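Automatización en la cocina de un comedor de empresa: qué cambia para el personal
Trabajo de curso, asignatura Organización del Trabajo. Segunda entrega, noviembre

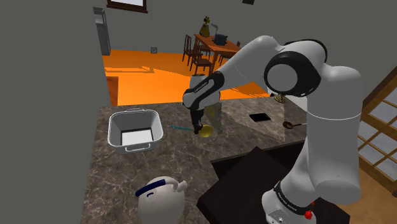 1. Contexto y pregunta

El comedor de Cudetcombe sirve comida a los empleados de una fábrica de muebles. La dirección estudia instalar un brazo robótico para las tareas repetidas de la cocina, sobre todo servir con cucharón. Antes de comprar, la empresa Molteo prepara una simulación por ordenador, donde el brazo trabaja sobre la encimera con una pinza de dos dedos. Mi pregunta es qué parte del trabajo se cambia para las personas y quién decide sobre este cambio.

2. Método

Hice 10 entrevistas con el personal de cocina y de sala, cada una de 20 minutos. También asistí a 2 reuniones con Molteo, en las cuales se mostró la simulación. No he podido ver el brazo en una cocina real, y esto es una limitación importante de mi trabajo.

3. Resultados

En el turno de mediodía se sirven 111 platos de sopa. Las cocineras consideran que esta tarea es la más pesada para el hombro y la muñeca, y casi todas la dejarían con gusto a una máquina. Su preocupación es otra: mientras sirven, hablan con los comensales y saben quién quiere menos cantidad o quién no toma sal. Este conocimiento no está escrito en ningún lugar.

El segundo tema es la limpieza. En la simulación el cucharón siempre es el mismo, de cuenco amarillo y mango largo. En la cocina real hay varios modelos, algunos doblados por el uso. Una cocinera preguntó quién colocaría el cucharón en la pinza y quién lo lavaría. En la oferta de Molteo estas tareas no aparecen con horas asignadas, y el personal supone que las hará la persona del turno.

El tercer tema es la formación. El curso previsto está en el manual de Plunik, el programa con que se manejaría el brazo, y el manual existe solamente en inglés. Tres personas entrevistadas me dijeron que no se apuntarían por este motivo.

4. Discusión

Según mi opinión, el puesto no desaparece, pero se llena de tareas pequeñas de vigilancia que antes no existían. Propongo que la oferta incluya las horas de preparación y limpieza, y que las cocineras prueben la simulación con sus propios utensilios modelados. En el comedor de Hviid, que visité para comparar, el personal participó desde el principio y pidió cambiar la altura de la encimera.

Queda pendiente para la entrega final la entrevista con el encargado de compras, que se aplazó al viernes.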